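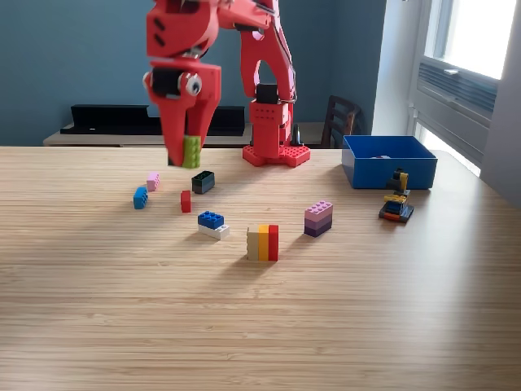 Sorting and storage, third period

This report covers the brick library at the Nidside learning room, paid for under the Astala small grants line. It was written by Khurram Warraich for the grant office and covers the work up to the end of November.

The stock now stands at 2,203 bricks. We had planned for 2,000. The extra came in with the Dolau donation, which was mixed and needed a full sort before any of it could go out on loan. The sort is finished except for 7 bags of small plates, which are waiting for drawer space.

Bricks are spread out on the light wooden table, looked over, and then put away in the blue bin. Pieces that come in joined together stay joined at this stage. The small stacks, such as the blue brick on the white one, are taken apart later when we sort by size. 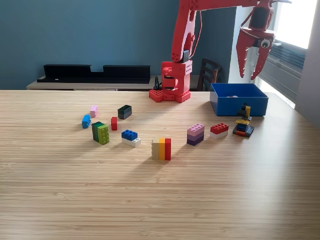
Why are the joined pieces not separated right away?

Pulling them apart takes longer than looking them over, and it was holding up the table. We now do it in one sitting at the end of the month, with two brick separators bought from the supplies budget.

Color has caused more trouble than size. Pink, lavender and purple were being filed in the same drawer, and borrowers asked for them separately. The very dark green bricks were also landing with the black ones. We have relabeled both drawers and moved the sorting to the morning, when the light from the window is better.

Loans to the Dương after-school group started this period. They have taken three boxes so far and returned two complete. The third is still out and is due back before the winter break. 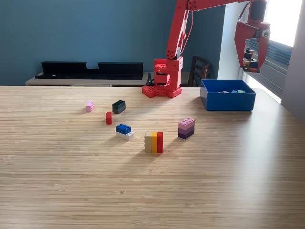 What happens to bricks that are cracked or badly faded?

They are set aside and used for practice builds in the room. Cracked pieces do not go into loan boxes. We have not charged any replacements to the grant.

Spending is within the agreed amount. The remaining money is set aside for one more drawer unit and printed labels. For the next period we plan to clear the bags of plates, finish the written stock list and open loans to a second group.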